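How do you end a short thriller without killing the hero?

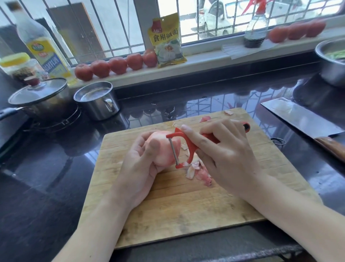
My story runs 800 words and I'm stuck on the last 26. The spy, Antoniadis, gets home to his kitchen and peels fruit with a red peeler, and then what? I like him too much to shoot him!

Ulises Cáceres
Let the phone ring and stop right there. I cut almost 90 words off mine that way (my sister hated it, I loved it).

Rustex
poison the fruit lol

Undilero
Go back to page one and reuse something small. Took me 10 drafts to learn that.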